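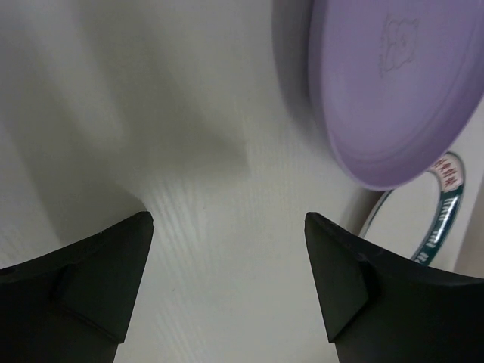

At Trevow, Brollgate.

FOR IMMEDIATE RELEASE
9/10/25

Trevow Mending Is Getting a Second Shop, and We're Bringing Back the Zipper Nights

BROLLGATE — Hi, it's Glenys Gape from Trevow Mending. I've been told that a press release is supposed to be written as if somebody else wrote it, but I tried that and it sounded like my bank, so you're getting me.

The news is that we signed the lease on the old Vasylenko dry cleaners and we open there in January! It'll be our second shop. The one on the hill stays exactly where it is, same door, same terrible parking, and anybody with a coat waiting on the rack can pick it up there as usual.

For those who don't know us, we fix clothes. Hems, linings, torn pockets, sweaters the moths got into, jeans that have given out in the place jeans always give out. We don't make wedding dresses and we don't do leather (please stop asking Isauro, he's too nice to say no and then he has to come find me). We started with two sewing machines and a folding table, and this year we had weeks when 100 pieces came in before lunch was even over. The waiting list got up to 21 days in the spring, and I hated that. A kid's school coat can't wait that long.

So the new shop will handle coats, zippers and anything heavy, and the hill shop will keep the knits and the everyday alterations. Isauro Galindo is moving over to run the heavy side. Joana Aguiar stays on the hill with the darning, and if you've seen what she can do with an elbow you'll know why I wasn't about to move her. Prices stay the same in both places through the winter — I checked the numbers more than once, and we can do it.

Now, zipper nights. We used to hold them after closing, and then the list got so long that we were using those hours just to catch up. They're coming back at the new place. You bring a jacket or a bag with a busted zipper, we lend you the pliers and the thread, and one of us sits with you while you replace it. It costs $5 plus the zipper. No sewing experience needed, though it does help if you can tolerate a little swearing. We're hoping to add a darning night too, once I've talked Joana into it.
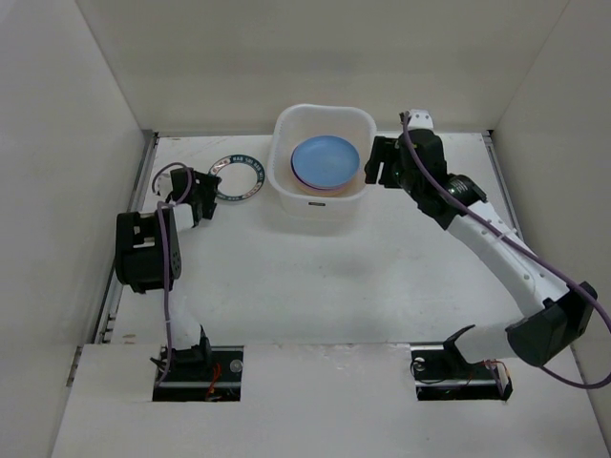 Nhi Vương told me the zipper nights were the reason she still has her father's fishing jacket, and that she'd put in three zippers since then without any help at all, one of them in a tent. She also wants us to do a night on buttonholes, and she has been fairly firm about it. I've written it down, Nhi.

We're looking for one more mender, part time to begin with. Hand sewing matters more to me than machine work, because the machine part is easier to teach. Bring something you've fixed, even if it's ugly on the inside. Mine usually are. Demyd Polishchuk is taking names at the hill shop.

Our thread still comes from Trutach, and we'll carry their full wool range at the new counter so you can match your own colors at home. Moth-proof bags as well, if the order gets here on time.

Reporters are welcome at either shop. Mornings are calmer. If you'd like to sit in on a zipper night, bring a jacket like everybody else and I'll save you a chair.

Contact: Glenys Gape, Trevow Mending, Brollgate. Ask for me at the counter, or leave a message with Demyd and I'll call you back after closing.

###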